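3.2 Small bottles on a shared work surface

The second group of objects in our study is small bottles. We mean by this the plastic or glass containers with a screw or snap cap which a person can close in one hand: pills, vitamins, eye drops, food coloring, glue, correction fluid. In the household survey made in June, these objects were found in nearly every room, and they were the group for which the participants had most difficulty to name a fixed place. A plate belongs to the cupboard and a fork belongs to the drawer, but a small bottle belongs, in the words of one participant, "where I used it last time."

We follow Delaunay in separating the place of storage from the place of use. For most kitchen objects these two places are less than one arm's length apart. For small bottles the distance is larger and it changes from day to day. In the Stostel households, a bottle was typically stored in a bathroom cabinet or on a high shelf, and used at the kitchen table. The return trip was often delayed. The bottles then formed what we call a resting group, that is, several bottles which stand or lie on the same surface and wait for someone to collect them.

The full record contains 3670 entries, where one entry is one object at one moment on one surface. Each entry has a position, an orientation (upright, on the side, or upside down) and the nearest container. We did not record the content of the bottles. The first version of our form had only two values for the orientation, and entries made with that form were coded again by a second reader.

Two observations from the resting groups are important for the rest of this paper. The first is that orientation and position should not be treated as independent. Bottles near the back of a table were more often upright, and bottles near the front edge were more often on the side. We think this is connected with the reach of the person sitting there, although our data do not allow us to prove it. The second is that people who tidy a table do not begin with the closest object. They prefer to begin with a bottle that stands upright and is close to the container, and the bottles lying on the side are left for the end. Hakden reports the same order for cosmetics on a dressing table, but with a smaller number of objects.

The choice of container also has an influence. We used four types: a deep box, a low tray, a clear bin and a small square container. The participants liked the clear bin when they had to find a bottle again, and they liked the small square container when they only wanted the table to be free. The low tray was judged as "too open" by several persons, because bottles placed on their side may roll in it when the tray is carried. A container of 80 millimeters in height was enough to hold all the bottles in our set in the upright position.

Figure 4 gives a layout with five bottles. One bottle with a dark blue cap and the red bottle with a white cap stand upright. The orange and white bottle and two white bottles are on their sides, and the last two are close to the front edge of the table. The clear bin and the red tray are placed along the far edge, and the small black container is toward the middle of the surface.

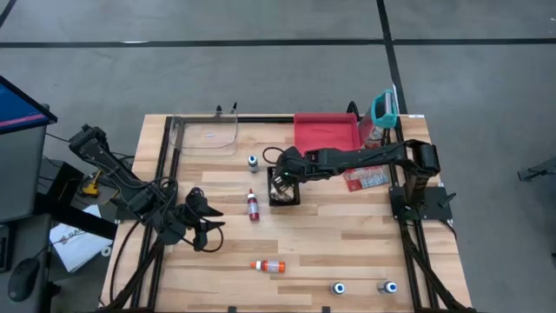

Figure 4. Five small bottles in mixed orientation on a wooden tabletop, with a clear bin, a red tray and a small black container.

In the notation of Section 2, this layout has two upright and three lying objects. Layouts of this kind, with more lying than upright bottles, are of special interest for us, because the simple rule "upright first" leaves the larger part of the work undecided. For the lying bottles we therefore compared two further rules. The first rule takes the bottle which is closest to the container, and the second takes the bottle which has the most free space on both sides. The comparison was made on 19 layouts from the Plokance set, and the results are given separately for each container type in Section 4.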